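Kitchen walk-through, shared kitchen, ground floor, Grendari building
Checked by: Ilir Bošković
When: Monday, before lunch, took nearly 2 hours with the comments

Marks used: OK / FIX / WATCH. Please write your comment under the line and do not delete the mark of another person. If you changed something after my check, put your name.

## 1. Sink and tap

- [x] Tap closes fully, no dripping after one minute. **OK**
- [x] Lever moves without force, base of the tap is not loose. **OK**
- [ ] Hot water temperature. **FIX.** I measured 63 degrees at the spout. For a kitchen where visitors wash their cup this is too much for my feeling. I wrote to Kos Plumbing and asked if they can turn down the valve.
- [x] Cupboard under the sink is dry, also in the back corner. **OK**
- [ ] Drain strainer. **WATCH.** It sits well but rice is going through it. A finer one costs few dollars.

## 2. Countertop

- [x] Surface without cracks, also along the rounded front edge. **OK**
- [x] Back lip against the wall: sealant is whole, no black spots. **OK**
- [ ] Water left standing near the sink after lunch. **WATCH.** On the white glossy top you don't see a puddle until your sleeve is in it. Please wipe from the wall to the front and finish at the sink.
- [x] No knives left lying. **OK**

## 3. Sponges and cloths

- [ ] Sponge has a fixed place where it can dry. **FIX.** It is still put down flat on the counter, and the side which is under stays wet for many hours. It should stand on its edge in a holder.
- [x] Separate cloth for the floor, kept in the bucket and not at the sink. **OK**
- [ ] Sponge changed every week. **WATCH.** The list on the cupboard door has the last signature in October. Maybe it was changed and not signed, I can not know it.

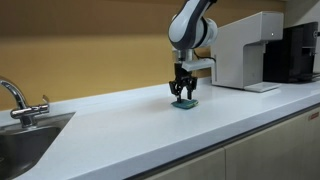
Ilir, I do change them, I only forget the signature. But a holder with a suction cup will not last on that sink, we had two from Jomora and both fell in the dishwater. Can we get the kind that hangs over the tap?

Yes, we can, if it does not block the lever. I will order one and try it for one week before I close the point. Until then please squeeze the sponge well and lean it on the wall at the back.

## 4. Electrical

- [x] Outlets by the counter: test button pressed, power cut off, reset worked. **OK**
- [x] Kettle cord shorter than the counter is deep, not hanging over the front. **OK**
- [ ] Toaster crumb tray. **FIX.** Full. I emptied it, but it must be on the Friday cleaning list also.

## 5. Cleaning products

- [x] All bottles have the original label. **OK**
- [ ] Likenano degreaser on the lower shelf. **FIX.** Moved to the top shelf, 18 cm from the edge, so it can't be pulled down by accident. Please leave it there.
- [x] Gloves in sizes M and L. **OK**, 6 pairs left.

## Open points

1. Hot water valve: waiting for Kos, I will call again if there is no answer.
2. Sponge holder: Ilir.
3. Crumb tray on the cleaning list: who is printing the list?
4. Finer strainer: can be bought together with the holder.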